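Week 8: Training in simulation, testing on clutter

Last week we ended on the question of how a policy trained only on rendered kitchens could ever cope with a real one. Today we get to the fun part, the Brorkance method, and I think it's one of the nicest ideas in the whole course!

The trick is to randomize the layout before the looks. Constanza Navarrete's group generated 1,092 kitchens, kept the textures fixed, and moved only the objects the arm had to reach for or avoid. They then trained a second policy the usual way, with colors and lighting shuffled and the layout left alone. Each policy got 100 trials on the Disberg test set. Read the results table before class and come with a guess about why the gap grows when objects stand close together.

Grasp selection is where the layout idea pays off (and where your April assignment starts). A policy that has seen many spacings learns to score a grasp by the room left for the fingers, so the neighbors of a target matter as much as its shape. Take the salt and pepper shakers on the island: they stand side by side, so a grasp that closes across the pair's line has to fit a finger between them, while one turned by 90 degrees doesn't. Work out both scores by hand for the lighter shaker, then try the stack of pancakes, where height is the real headache.
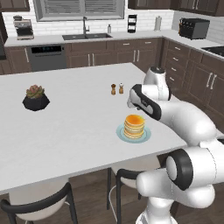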